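Bücher auf dem Tisch aufstellen und in Ordnung halten

Wer Bücher ohne Regal unterbringen will, braucht eine feste Fläche und eine Stütze. Die folgenden Hinweise gelten für einen kleinen Tisch im Kinderzimmer oder Arbeitszimmer, passen aber auch für Fensterbänke und Kommoden.

Vor dem Einräumen
Alle Bücher herunternehmen und die Tischplatte trocken abwischen. Pappbilderbücher wie »Die kleine Raupe Nimmersatt«, egal in welcher Sprache, mit einem kaum feuchten Tuch reinigen und aufgeklappt trocknen lassen. Weiße Einbände zeigen jeden Fingerabdruck. Ein Radierschwamm nimmt auch Farbe mit, deshalb erst an einer Ecke der Rückseite probieren.

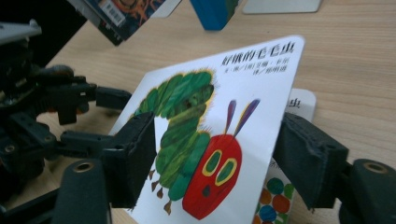
Die Stütze wählen
Eine Buchstütze sollte mindestens halb so hoch sein wie das höchste Buch. Metallwinkel, etwa die einfachen von Farner, halten gut, weil der Fuß unter den Büchern liegt. Kunststoffstützen wie die Tutholm sind leichter und rutschen auf glattem Holz. Dagegen hilft ein Streifen Antirutschmatte, 20 Zentimeter lang, den man unter den Fuß legt. Klebepunkte gehen auch, hinterlassen auf geöltem Holz aber Flecken.

Aufstellen
Große, schwere Bücher kommen nach hinten an die Stütze, dünne davor oder daneben. Gebundene Bücher stehen senkrecht. Schräg stehende Bände verziehen sich mit der Zeit am Rücken. Niedrige quadratische Pappbücher legt man besser flach hin, mit dem Titel nach oben, dann finden auch kleine Kinder sie wieder.
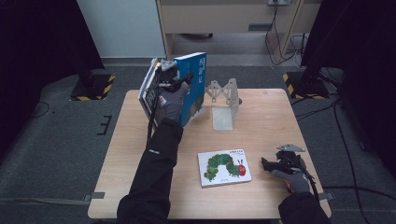

Die Reihe nicht zu fest schieben. Man sollte ein Buch in der Mitte fassen und herausziehen können, ohne am oberen Rand des Rückens zu reißen. Wer regelmäßig Bücher verleiht, legt einen Zettel in die Lücke.

Umschläge und Schuber
Hohe Bücher und Schuber kippen leichter als breite. Sie gehören zwischen zwei stabile Bände. Dunkle, matte Umschläge scheuern an den Kanten schnell ab, dort hilft eine klare Schutzfolie. Die von Stöcker gibt es auf der Rolle, Herkolero verkauft sie zugeschnitten.
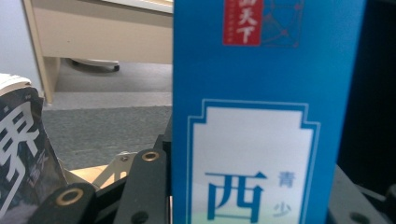
Gewellte Ränder an Papierumschlägen glättet man unter Gewicht: Umschlag abnehmen, zwischen zwei Bögen Löschpapier legen, ein paar schwere Bücher darauf und über Nacht liegen lassen. Nicht bügeln, wenn der Umschlag beschichtet ist.

Einmal im Jahr, bei uns im September, alles abräumen, die Buchschnitte mit einem weichen Pinsel vom Rücken weg abstauben und aussortieren, was keiner mehr liest.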